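## Do you need a stand for that?

2021-02-28

Every few months the home catalogues rediscover the wire stand, and this winter it has been everywhere. A ring for a base, an upright rod, a bit of bent wire to brace it, and a coat of mustard paint. Depending on whose page you are on, the same sort of thing will hold your kitchen roll, your bracelets, your headphones or a single dried flower. I get suspicious when one object is sold to me under four headings.

Readers have been asking about them since October, when we ran the piece on clearing worktops, and several of you wanted to know if a stand counts as tidying or as more stuff. My answer then was "more stuff". I have had one on the table since, and I have softened a little, though not as far as the Fullance catalogue would like. Fullance calls its range "vertical calm". It's a rod on a ring.

The case for it goes like this. Things that lie flat spread out, and things that stand up or hang on something don't. A roll of paper on its side will wander across a table and end up on the floor. Put it over a rod and it stays where you left it. Fair enough. I can't argue with that, and a ring takes up very little room, most of it air.

The case against is that an empty stand is a thing in its own right, and a bright one more so. Mustard on pale wood is about as hard to ignore as it gets in my house.
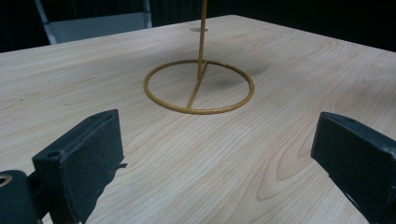
I don't dislike the colour. It goes well with blond wood and grey chairs, and I suspect that is exactly how it gets sold, because half the rooms in the Munholm brochure are blond wood and grey chairs. What I doubt is the idea that a bold colour makes a thing useful. If you'd walk past it in plain steel, walk past it in yellow.

A few things to look at before you hand over any money.

**The base.** Wire rings are light. A wide one copes with a straight pull upwards, but tear a sheet off sideways with one wet hand and you may take the whole stand with you. Try it in the shop if they'll let you. Tzavaras makes one with a solid weighted plate, duller to look at, and I would take that for a kitchen any day.

**The brace.** A rod welded only at its foot will start to lean sooner or later. A diagonal strut helps. It also gets in the way of anything that needs to sit right down on the ring, so take a kitchen roll with you, feel silly, and check.

**The finish.** Glossy paint looks smart until it chips, and it chips where wire meets wire. Brullari says its coating was put through 3,094 "use cycles", and when I wrote to ask what a use cycle was I got a very nice reply that didn't say. Run a fingernail along the joints. Then turn the thing over and look at the underside of the ring, where corners get cut, and where any roughness will go straight into your table.

**The height.** Measure your roll, or your longest necklace. The short Munholm is 33 cm, fine for most kitchen rolls, and the tall one is 57 cm, which looked ridiculous on every surface I tried apart from the floor.

If you have bought one already, give it a month with one job. Mine was for keys and a dog lead, and the lead went back on the door handle inside a week. The keys stayed. I'm still not sure that a saucer wouldn't have done the same – and I own plenty of saucers.

Last year's tidying survey brought in 200 replies, and the commonest regret was "things I bought to put other things on". Do write in if your stand has earned its place. I'd like to hear what it holds, and what was holding it before.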